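Route planning for a small veterinary supplier
Project report, Logistics and Operations course
Kurniawati Hartono

1. Background

Vetside delivers feed, bandages and medicines to animal clinics in and near Kirnberg. It runs 2 vans from a single depot. Until this project, the drivers chose their own routes each morning from a printed order list. The company wanted to know if planned routes would cut the distance driven without making deliveries late.

2. Data

Vetside gave me the delivery records for June. They covered 402 deliveries to 30 clinics. Each record had the clinic, the van, the time of arrival and the number of boxes. Some arrival times were missing, mostly for the Saragih clinic, where the driver leaves goods in a locked shed and gets no signature. I kept these records for the distance work and left them out of the lateness work.

3. Method

I built a table of driving times between all the clinics and the depot. I then used a savings method, which starts with a separate trip to every clinic and joins trips together when that shortens the total. A second step swapped neighboring stops and kept any swap that helped. Van capacity was a hard limit. Time windows were treated as a soft limit, with a penalty for each minute late.

The planner is a spreadsheet with a script behind it. I named it Ollo so the drivers would have something short to call it.

4. Results

The planned routes were shorter than the driven ones on most days. The gain was largest when both vans had been sent to the same side of town. On light days there was little difference - the drivers already knew the best order.
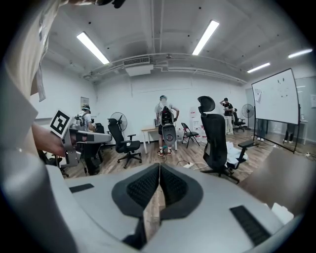 Lateness was harder to judge. Clinics that open at 7:30 a.m. want their goods before the first patients, and the plan sometimes placed them too far down the list. Raising the penalty fixed this but gave back part of the distance saved.

5. Limits and next steps

The driving times do not change with traffic, and one month is a short period. Unloading time was set to the same value for every stop, which is wrong for large feed orders. The next version should use box counts to estimate it.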